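# Grurnari Bench Kit – board, blocks and arm mount

The Grurnari is a tabletop kit for teaching and testing small robot arms. You get the perforated base, a timber work board that sits on top of it, a set of coloured shape blocks and the mounting hardware. Your own arm goes over it. We make it at Penrose and we're rather fond of it!

**In the kit**

- Blue perforated base platform
- Light-coloured timber board
- Shape blocks in red, yellow, green and blue (hearts, stars, cubes, cylinders and more)
- Fasteners, two spare bolts and a hex key
- Printed task cards, 9 in the set

**Seen at the Nosell open day, 4/22/26**

We took the kit to the Nosell open day this year and had a ball. Wayne Haworth ran the bench and Morfudd Kemeys looked after the task cards, and between them they kept the arm going from doors open to pack-up, with hardly a break for a cuppa. We'd printed 100 programs and thought that was plenty. They were gone before lunch.

The favourite job was "sort by colour", where the arm has to bring blocks of the same colour together on the board. It sounds simple until you have stars and hearts to deal with, because a star gives you points and notches where a cube gives you nice flat sides. Kids spotted that straight away and started picking the hardest block they could find for the arm to go after. 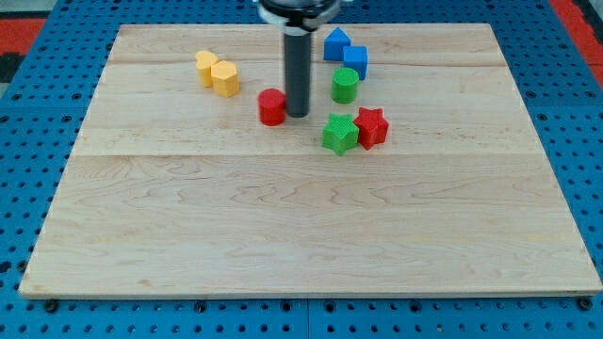

*The arm down beside the red cylinder, with the two yellow blocks side by side on the left. Nosell open day.*

Wendy Tunstall brought her Year 7 class through in the afternoon and asked whether the blocks have to start in set spots. They don't. Tip them out on the board wherever you like and let your software find them (the cards suggest starting layouts if you want a fair comparison between groups).

We also kept a tally on the whiteboard for the colour sort. Visitors got to call the next block, and the arm had 86 clean pick-ups by the end of the day. Kieran Birkett has the full sheet, misses included, and will send it to anyone who writes in.

**Setting up**

Bolt the base to a solid bench first, then lay the board on and check it doesn't rock. Fit your arm to its mount and bring the gripper down slowly over a bare patch of timber before you add any blocks. Wipe the board with a barely damp cloth and keep it out of direct sun – timber does move a bit over a long summer.

**Good to know**

The arm, gripper and camera are not included. Replacement blocks are sold singly in every colour, so a lost heart isn't the end of the world. The Stekow storage tray fits the whole block set and is sold separately.

**Next demonstration**

Driss Benmoussa is taking the kit on the road in June, with a longer session this time and a turn at the controls for anyone who'd like one. Schools and clubs can book a bench spot through the Penrose office. Please let us know your group size and whether you'll be bringing your own arm.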